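About Titgate

Hello, and thank you for stopping by to find out a bit more about us. We are a small school of garden and woodland skills on the edge of town, and we have been teaching people to look after trees, hedges and lawns for 13 years now, which seems hard to believe when some of us still think of ourselves as the new people up the lane.

Titgate was started by Velimir Vidmar and Hoi-yan Tai, who met while working for the same tree nursery and found that they were both spending their weekends showing friends how to prune apple trees. The friends brought their neighbours, the neighbours brought their own secateurs (not always very sharp ones, it must be said), and before long the two of them had rented a field, a barn and a rather draughty kitchen. The name comes from the old gate at the bottom of the field, where the blue tits nest every spring and make a tremendous fuss if you try to use the latch.

We began with a single course on fruit trees. These days we run courses in hedge laying, lawn care, planting for shade, basic woodland management and the safe use of hand tools, along with our long course, Bilgin, which takes a group right through the growing year and is named after the first student ever to sign up for it. Classes are kept to 13 people at most. We have been asked many times whether we could squeeze in a few more and we always say no, as kindly as we can, as we like everybody to get a proper turn and a proper chat.

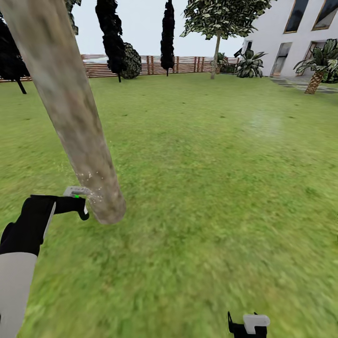

Our teachers come from all sorts of backgrounds. Panagiotis Begović spent years as a parks gardener and can talk about turf for as long as you will let him. Định Lương teaches hedge laying and the woodland days, and also bakes the ginger cake that gets mentioned in so many of your letters. Hrvoje Hodžić looks after bookings, the tool shed and the minibus, so if you ring us up it will most likely be his voice you hear.

You don't need any experience to join us, and you don't need a garden either. Plenty of our students have a balcony or a shared yard, and a good few simply want a day out of doors in pleasant company. Tea is included, lunch is not, and wellies can be borrowed in most sizes if you let us know beforehand.

Booking for the autumn courses opens in June. If you would like to see the place first, do come along on one of our open mornings, when the kettle is on from nine and somebody will be glad to walk you round the field.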